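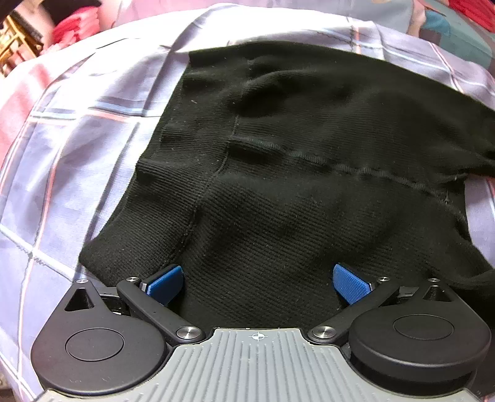

The Black Sweater Problem

Wednesday, January 29, 2020

Every winter I make the same mistake. In the first cold week I take all my knitwear out of the closet, I put it on the bed, and I promise that this year I will treat it well. By the end of January the sweaters are in a heap on the chair, the elbows are tired, and the black one has so much lint that I wear it only under a coat.

I grew up in a house where one person did the folding for everybody, and it was not me. When I moved to this country I had one suitcase and four sweaters, and I learned to take care of them from the labels, with a dictionary. Perhaps this is why I still read labels with more respect than most of my friends do. For this article I spent two weekends with my own closet, and I also asked for advice at Astetti, a small repair shop for knitwear on my street, where they see the results of what the rest of us do at home.

Start with the bed

A bed is the best folding table in most apartments. It is wide, it is soft, and a knit does not slide on cotton as it does on a polished table. A plaid sheet helps more than I expected. The stripes of the pattern give you straight lines, and you can put the side seam of a sweater along one of them and see at once if the body is twisted. On my white sheets I never noticed that my sweaters were crooked.

Black is the hardest color to work with. Against lavender, pale blue and pink you can see its outline very well, but inside the outline everything disappears. A fine ribbed knit in black shows you almost nothing until you come close, and then you see first the seams and second the lint. Small pale specks sit on the surface, and they seem to come back one hour after you have removed them.

The woman behind the counter at Astetti told me to look for the seams before anything else. On a dark garment they are your map. Find a vertical seam with your fingers, follow it down to the hem, and lay it straight. Then find where the sleeve joins the body. If you smooth the middle first, as I always did, you push all the extra cloth to the edges and the hem rolls up.

A rolled hem is not a tragedy. Fine rib likes to curl, especially where it has been folded over. Do not pull it. Put your palm on it, wait a moment, and move the cloth a little toward the center. Pulling makes the edge longer, and a long edge becomes a wave that stays.

About the lint

I own two tools for lint, and I have strong opinions on both. The first is a sticky roller, which is quick and good for the morning when you are already late. It takes hair and dust from the surface. It does not take the small balls of fiber which belong to the sweater itself, and if the paper is very sticky it can lift new fibers and start the problem again.

The second is a cloth brush with short, dense bristles. Mine is from Hilo and was not expensive. You brush in one direction only, down the ribs, with the garment flat and your other hand holding it near the shoulder. It takes some minutes. I do it while the radio is on.

Electric shavers for fabric I use two times in a season, not more. On fine rib the blade can catch the raised lines of the knit, and a cut in black rib is easy to find afterwards because light comes through it. At Astetti they asked me to say this clearly to readers. February is their busiest month for small holes.

A good part of the lint arrives in the laundry. Wash black with black, turned inside out, and keep towels far away. Also check what else is lying on the bed. I used to sort everything in the same place, red things and gray things together, and then I was surprised to find red fluff on a dark sleeve.

The fold

There are many folds, and some of them are almost origami. I tried a few and returned to the simple one.

Lay the sweater with the front down. Bring one sleeve across the back, then fold the sleeve down so that it lies along the side seam. A loose sleeve that hangs over the edge of the pile will drag the shoulder with it, so be sure that the cuff is inside. Do the same on the other side. Bring the hem up to the middle and then once more to the neck. For a thick sweater one fold is enough.

Where the fold comes is important for black. A sharp line across the chest catches dust along its whole length, and after some weeks you will see a gray stripe. I put a sheet of tissue paper inside the last fold. It sounds like something for a museum, but one package lasts me several years.

Shelf, drawer or box

Knitwear should lie down. I know that hangers save space, and I have hung sweaters myself in a small rented room, but gravity is patient, and the shoulders get two little points.

On an open shelf I keep the pile low. When I had a high pile I always wanted the sweater at the bottom, and after one week of this the pile was only a heap with corners. Now the heavy ones are below and the fine ones on top. Dark sweaters have their own pile.

For storage in the warm months I compared two fabric boxes. The one from Umali has a firm base and a lid with a zipper, and it goes under my bed without scratching the floor. The one from Kesness is softer and holds more, but when it is full the sides bulge and the lid does not sit well. I kept both. The Kesness is now for scarves.

Whichever box you choose, put clothes away clean. A sweater that you wore only one evening still needs air. I leave mine flat on the bed for an afternoon, with the window open a little, and I fold it before I need the bed again.

My black one is back on the shelf now, at the top of the dark pile, with tissue in its fold. I wore it on Sunday without the coat.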